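3 September 2018
Posted by Jade Bloxham

Back to work tomorrow and I've done none of the things on my summer list. Well, two. Sorted the loft (half) and finally learnt to make noodles that don't turn to glue.

The trick was the water. Way more than you think. I'd been using the small pan for years like an idiot. 300g of noodles needs room to move about, and a good stir in the first minute. Then rinse them cold, straight away, no wandering off to check your phone.
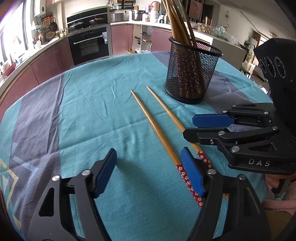
Sauce is still a work in progress. Too much vinegar last night, too much sugar on Friday. Ate it both times, obviosly.

Anyway – the loft. Found 70 quid in an old birthday card, so that's the shopping paid for. More when I've unpacked the other boxes. Might be a while.

Contact | © Jade Bloxham 2018 | Back to top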